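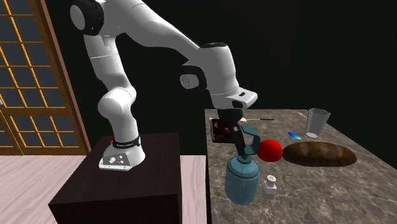 Como encontrei o carregador do Tadum

Passei o mês de janeiro com uma amostra do Tadum, um ladrão de senhas que chega dentro de um falso instalador. O ficheiro faz 1000 pequenas chamadas inúteis antes de mostrar qualquer coisa, e por isso a minha sandbox desistia sempre cedo.

A configuração está cifrada num bloco de 3328 bytes, com uma chave XOR de 4 bytes. A Anong Mahawong viu que a chave muda em cada versão, mas fica sempre no mesmo lugar, logo antes do bloco. Das três amostras que tenho, só uma ainda responde ao servidor. O script para decifrar publico quando estiver mais limpo.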